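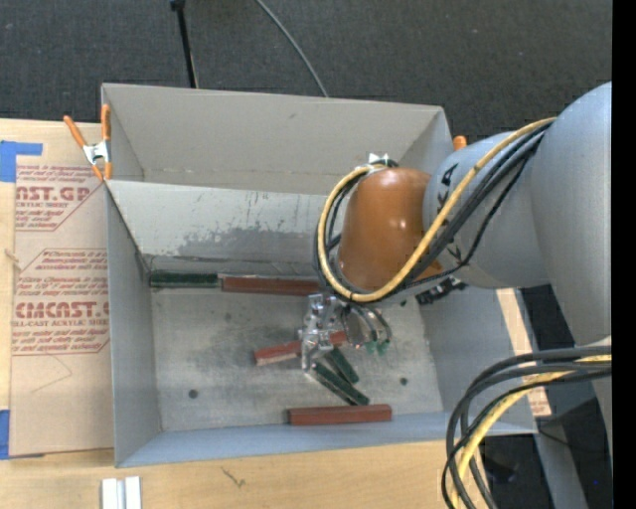 Praltholm Stores and Packing Team

Grey bins: what goes in, what comes out, and who cleans them

The open grey bins have been in use at the packing tables since August, and most people have got used to them by now. They replaced the cardboard trays from Jandley, which were cheap but went soft at the corners and had to be thrown out after a few weeks. We have had some questions about the bins at the last two team meetings, so the answers are set out in this item for anyone who was on leave or on the other shift.

First, the cleaning. The inner panels and the ledges at the bottom of them pick up dirt faster than anything else on the table. The sloping panel in the bin at the top of this page has a dark worn patch with streaks on it, and the ledge below is grimy. The high back panel has stayed much cleaner, with just a small scuff. Several other bins are in the same condition, and wiping the floor of the bin alone will not sort it out.

From Sunday's late shift onwards, every bin gets emptied and wiped at the end of the shift. Use a damp cloth and the mild cleaner in the white tubs under the sink. Start with the ledge, as the grit sits there and gets dragged back up the panel if you leave it until last. A soft brush will get into the corner where the slope meets the ledge. Please do not use the green scouring pads. They take the surface off, and once it has gone the dirt holds on harder than before.

Stop the table before you put your hands in a bin. The rule is the same as it has always been and it applies to wiping down as well as to clearing a dropped item.

Marks that will not come off should be left alone. Worn patches are not a reason to swap a bin out. What we do want to hear about is a cracked side, a split seam or a panel that moves when you press it. Write the bin number in the faults book and put the bin on the bottom shelf of the rack by the stores door. Please don't tape it up and put it back. We found three like that in August, and small parts had worked their way in behind the tape.

Second, filling. Keep the contents below the top edge on all sides. An overfull bin drops things on the carpet, and small dark parts are very hard to find on a charcoal floor. If a batch is too big for one bin, split it and put the same batch slip in both. The Flirov order is the one that catches people out. It comes to 215 pieces, and it will go into one bin if you press it down, but it should go into two.

Mixed batches are not allowed in the same bin, even for a few minutes while you look for another one. Spares are on the rack. We had a return from Farías in the autumn that came down to exactly this - two sorts of clip that look nearly the same from above.

Third, the tables. The light wooden tops mark easily, so lift the bins when you move them and do not slide them. Grit under a bin scratches the wood, and there is already a good deal of that on the tables nearest the window. Wipe under the bin as well as inside it. Mugs stay on the side bench.

Thirty more bins are on order under stores code 3035. They are the same size and shape as the ones we have, so they will stack with the old ones. We will number them before they go out. If a bin reaches your table without a number on it, send it back to stores.

The old Jandley trays are being cleared out. There is a pile of them by the back door and anyone who wants some for home can help themselves until Sun 5 December. After that the rest will go for recycling.

Questions about any of this to the stores desk on extension 951. The desk is open through both shifts, apart from the half hour at changeover. The faults book is kept on the hook beside it - please put it back there when you have finished.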